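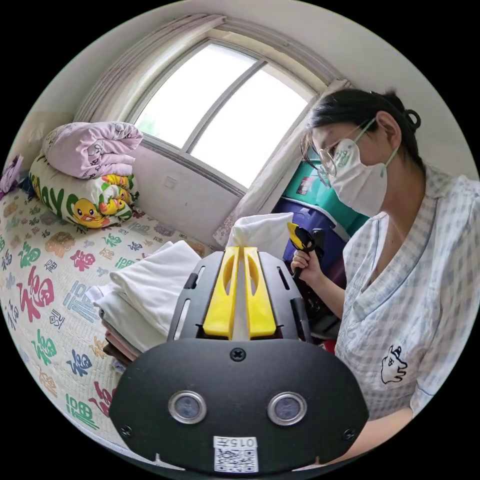 Figure 1. White cloth held between the fingers of a hand-held gripper; a second handle is in use at right.

Course Handout 4: Learning Control Policies for Cloth
Instructor: Graziella Ruggiero. Laboratory sessions: Amedeo Greco.

4.1 Scope
Students should have completed the April unit on camera calibration. This handout covers the path from a recorded demonstration to a trained policy, using the Horkden toolchain. Rigid objects were treated in Handout 3 and will not be reviewed.

4.2 State and Observation
A rigid part can be described by its pose. A piece of cloth has no such short description, and the policy must therefore work from images and gripper state directly. Each observation passed to the network consists of the two most recent images, the finger opening, and the motion of the gripper relative to its last pose.

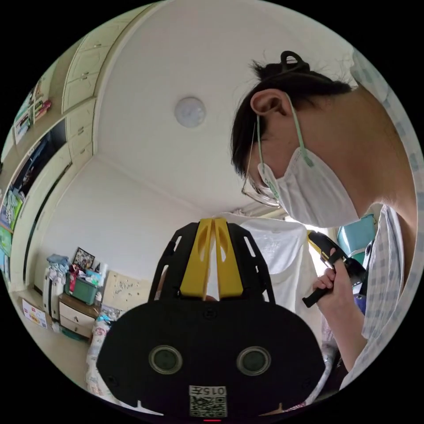
Poses are expressed in the gripper's own coordinates. A policy trained in this way does not depend on where the world origin was placed – a common source of error in last year's projects. When two grippers are used, the pose of each relative to the other is added to the observation.

4.3 Action Chunks
The policy predicts 17 future poses at each step, of which the controller carries out the first 10. The remainder are discarded and a new prediction is requested. Students are to measure the delay between image capture and command, and to correct for it before any test on the arm. 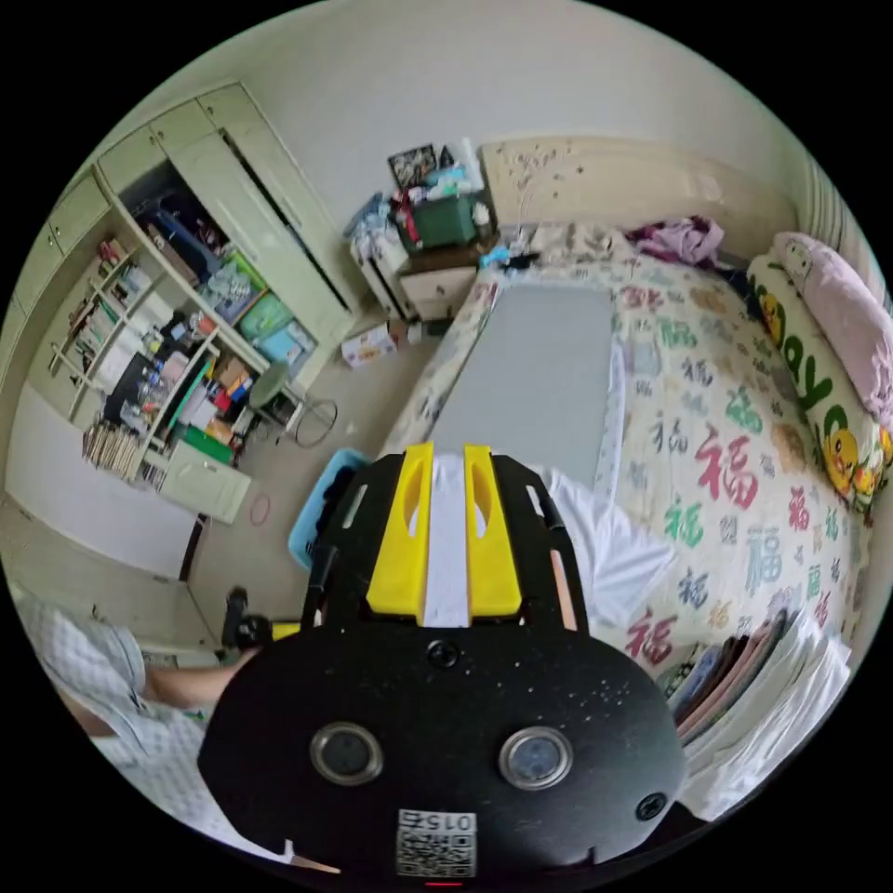 Figure 2. Fabric clamped between the two fingers beside the bed.

4.4 Assignment
Train the baseline for 1000 steps and plot the validation error by episode. Episodes in which tracking was lost must be listed separately. Reports are due August 10, 2020, and should be submitted through Trekon.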